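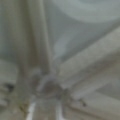

Page last changed: Thu 8 August

Storage > Brivville > Packing Room > Gallery

Posted by Martim Patrício

Packing Room Gallery: Close Views

This gallery belongs with the notes on repacking the Fliltent shelter kits in the Brivville packing room. The general notes are under Storage. Close views are kept on a separate page so that the captions can deal with tone and line, and so that the packing instructions do not have to be scrolled past to reach them. Part names are used in the packing notes only. Captions on this page record shape and tone.

Close view 1
Pale gray bands at a wide angle, meeting near a darker, rounded mass a little left of center. Soft focus, gray-green throughout, with a lighter arc across the top right.

Tone: light gray with a faint green cast on the upright band, slightly warmer on the upper diagonal. The area between them is a cooler blue-gray. No lettering is legible.

Caption rules

A caption gives shape first, then tone, then lettering if it can be read. A part name goes in only when the part can be told from the view alone. Where it cannot, the caption stays with the shape. Grażyna Bielecka checks captions against the kit list before they are linked from the packing notes, and returns any that name a part without grounds. Distances and lengths are left out unless a rule was laid next to the work.

Notes on the packing room

The room has four bays along the long wall. Bays are numbered from the door. The first two hold complete kits, the third holds incomplete kits waiting for parts, and the fourth is for returns that have not been opened. Nothing moves from the fourth bay to the first without going across the table. The bench under the window is for repairs and is not used for packing, even when the table is full.

There are 16 kit bags in the current set. Each bag has a tie-on tag with the kit number on one side and the date of the last check on the other. Tags are tied to the handle and not to the drawcord, which gets pulled through and takes the tag with it. Pencil is used on the tags. The marker tried last December rubbed off on the bag fabric within the season.

Packing order

1. Clear the table and brush it down.
2. Lay out the kit in the order on the sheet, longest parts at the back.
3. Check each joint by hand for grit, cracks and stiff movement.
4. Fold the fabric in thirds along its length and roll toward the vents.
5. Put the poles in their own sleeve, then the sleeve against the roll.
6. Put pegs in last, in the peg pouch, points down.
7. Initial the sheet and change the date on the tag.

The roll should go into the bag without force. If it has to be pushed, the fold is too wide and the roll is to be opened and done again. A tight bag puts a bend in the sleeve, and the bend shows up later as a pole that will not seat.

Fabric is packed dry. A kit that is still damp at the seams goes on the overhead line and its tag stays on the table as a marker. Two kits can hang at once. A third blocks the vent above the door.

Spare parts

Spares are kept in Frade trays on the upper shelf, with one part type per tray. The label goes on the short end, facing out. Mixed trays are the main source of wrong parts in a finished kit, particularly the connectors, which come in two sizes that are easily confused when loose. Compare with the sample on the board before packing.

The Vurno compression straps came off the kit list this year. They held well, but the buckle sat against the fabric and left a mark in the coating. Any that come back with a return go in the box below the bench. Do not put them back in a bag.

Worn cord is replaced in full. Knotted repairs catch in the channel and are not accepted on a checked kit. Cut the new length from the reel with the hot knife, pull it through behind the old cord, and finish both ends before the kit leaves the bench.

Adding to the gallery

New close views are numbered in the order they are added and keep their number if the page is rearranged. Send the caption text with the file. Leave the kit number out of the caption and enter it in the packing log, where it can be changed if the bag is renumbered. General views of the bays and the table belong on the room page.

Corrections to captions go to Grażyna. Corrections to the packing order go to me.

Martim Patrício

Related pages
Fliltent kit list and part names
Brivville packing room: bay plan
Frade tray labels
Drying line: hanging and clearing
Vurno straps, withdrawn from kits
Cord replacement at the repair bench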